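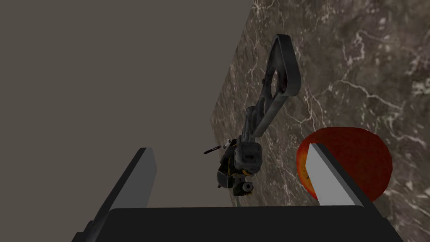

Brallisの遠隔教示キットを2か月使ったので、感想をまとめておく。手元のコントローラーでシミュレーター内の双腕ロボットを動かし、その操作を教示データとして記録する製品である。うちではキッチンの環境で、果物をつかんで移す作業を教えるのに使っている。

導入は半日で終わった。説明書は英語だけだが、接続と初期設定の章は図が多く、迷うところは少ない。較正は左右のコントローラーを台に置いてボタンを長押しするだけで済む。ただし左右を逆に置いてもエラーが出ない。初日はこれに気づかず、右手を動かすと左の腕が伸びる状態で1時間ほど練習してしまった。

操作感は良い。手首の向きへの追従が素直で、以前使っていたMowatのレバー式と比べると、斜めから物に寄せる動きがかなり楽になった。グリッパーの開閉は人差し指のトリガーで、引いた量がそのまま指の幅になる。軽く挟んで止める加減も数日で覚えられた。

難しいのは奥行きである。手首視点で操作していると、リンゴのような丸いものは指の陰に入りやすく、あとどれだけ前に出せばいいのか読みにくい。黒っぽい大理石調のカウンターに暗い灰色のアームという組み合わせだと、もう一方の腕の指先も背景になじんでしまう。赤い果物は目立つので、位置だけならすぐ分かる。私は俯瞰の視点を別ウィンドウに出し、つかむ直前だけそちらを見るようにしている。視点の切り替えを足元のペダルに割り当てられるのは助かった。

これまでに記録した教示は1,493本で、そのうち447本は見直しのときに外した。外した理由で多いのは、腕同士の接触と、つかむ前のためらいである。迷って止まっている時間もそのまま記録されるため、前後を切り詰める機能は毎回使うことになる。この編集画面はよくできていて、再生しながら始点と終点を動かせる。一方、途中の一部分だけを抜くことはできない。私は中盤で長く止まったら、その場で破棄して録り直している。

同僚のTreasa Scanlonは手が小さく、標準のグリップではトリガーに指が届きにくいと言っていた。別売りの小型グリップに替えてからは問題ないそうだ。これは最初から同梱してほしい。重さは続けて使うと気になってくる。34本録ったら休憩、というのが今の私のペースで、それ以上続けると手首がふらつき、外す本数が増える。

書き出しは標準の形式のほか、Clorkauの学習ツールにそのまま読み込める形式も選べる。大きなセッションでは書き出し中に画面が固まったように見えるが、待っていれば終わる。進捗表示くらいは付けてほしいところだ。

サポートには一度だけ問い合わせた。ペダルが認識されなくなった件で、翌日に返事が来て、ファームウェアの更新で直った。

良い点：手首の追従、トリガーの加減、切り詰めの編集画面
悪い点：左右の置き間違いを検出しない、小型グリップが別売り、書き出しの進捗が出ない

双腕の教示をある程度の本数録る予定があるなら勧められる。片腕で簡単な動作を少し試すだけなら、レバー式で足りると思う。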